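Back home from the open day at Cotorora, boots by the door, big mug of tea, and I promised several of you a full report. So settle in, this is going to be a long thread - I never did learn to write a short one!

For anyone new here: Cotorora is a small outfit just outside Bemley that builds machines for looking after rough grassland. Surveying it, mostly, and a bit of mowing. Once a year they open the gate and let the rest of us come and poke at things. This year it was 14th October, and I had been looking forward to it since the email came in September.

I should say up front that I'm a retired geography teacher and not an engineer, so if I get the name of a part wrong please be kind. I went because I walk the Bemley fields most mornings and wanted to know what was going to be trundling past me.

There were 40 places and every one of them was taken. We got name stickers (mine fell off in the parking lot, as they always do) and a paper cup of very decent coffee, and then we were sent into the shed in two groups.

The shed first. They had a survey rover up on blocks with its side panel off, which I loved, because you could put your face right up to it and follow the cables from one end to the other. It's called the Plirik. It's about the size of a big garden wheelbarrow, and it has a little nodding mast on the front that makes it look as if it's agreeing with you.

Our guide was Iolanda Portela, who runs the field trials. She has that gift of answering the question you meant to ask instead of the muddled one that came out of your mouth. I'd have had her in my department in a heartbeat.

Someone asked her what the hardest part of the job was, expecting to hear about batteries I think, and she said "tufts." Just like that. A tuft of old grass is soft if you drive over it and solid if there's a stump or a molehill inside, and from the front they look the same. The Plirik has to make up its mind before it gets there.

So the way it works, as I understood it: the rover drives a line, slowly, and keeps a record of the height of everything it passes. Then it drives the next line over and compares. After a morning of this you get a map of the field with the lumps marked on it, and the mower team uses that map to decide where to go and where to leave well alone.

She showed us one of the maps on a big screen. I could have looked at it all day! Old plow ridges that I have walked across for years without noticing, plain as the lines on your hand. A lady next to me found the spot where her grandfather's fence used to run and got quite emotional, and then so did I, a bit.

They also had a table for the kids, with a small remote-control version and a tray of artificial turf with rocks hidden under it. I had a turn. I waited until the kids were finished, I'm not a monster. I got stuck on the second rock and had to be rescued by a boy of maybe eight who told me I was "oversteering."

Then a short talk from a man from Bezerra, the company that makes the positioning units. I'll be truthful, I lost him for a stretch in the middle. But I did come away with one thing, which is that trees are a nuisance to these machines. Drive in close under a thick stand of them and the rover gets less sure of where it is, so it slows down and leans more on its own cameras.

And the cameras don't care for a low bright sky. That was the part that surprised me. I had imagined gloom would be the problem, but Iolanda says she would take a dull gray morning over glare any day of the week.

After the talk we all trooped outside in a long straggly line to see where the trial runs are done. It's a proper old field, not one bit tidied up for visitors - lumpy on the near side, smoother on the far side of the track, and trees closing it in on the left.
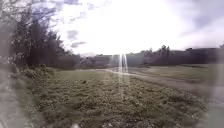 The trial field at Cotorora, with the dirt track curving off to the right and a whole lot of sky.

You get a feel for the tuft problem when you look at that near part. There's a small dark clump out in the grass, a little left of the middle, and I honestly couldn't tell you whether it's a darker tuft or something lying on the ground. Now imagine you're a wheelbarrow and you have to decide!

And look at the sky. Those clouds are only faint next to all that white. After what we'd been told about glare I stood there feeling quite sorry for the poor machine and its cameras.

The demonstration itself was two runs. On the first one the Plirik went along the track, which it did without any fuss, a bit faster than my walking pace. On the second it turned off into the rough stuff, and the whole crowd went quiet the way people do at a school play.

It stopped 4 times. Each time the mast nodded, it had a little think, and off it went again, and each time somebody in the crowd said "good girl" under their breath. On the last stop it backed up and went around, and Iolanda walked over to check with her boot. Molehill! She got a round of applause, and so did the rover.

I asked her afterward about ground-nesting birds, because a few of you had wanted me to. She said they keep off the rough side completely in nesting season and that the maps have a layer for marked nests. She also said she'd be glad to hear from anybody who walks there early and sees things. So that's me volunteered, evidently.

Small grumbles, for balance: not enough chairs for the talk, and the path from the shed would be hard going with a wheelchair or a stroller. I put both on the feedback card. I also put "more cake," which I stand by.

A few of you have asked whether I'd want one of these going past me on my morning walk. I think I would. It's quieter than the old tractor by a mile, and it gives way to dogs, or it did to the spaniel who had come with the coffee people and who got the best view of anyone.

They do it again next fall and sign-up is by email, so if you're local get on their list early. I'll have the back seat free if anyone from this side of Bemley needs a ride. Right, tea's gone cold. I'll answer questions in the morning once I've found my other glasses.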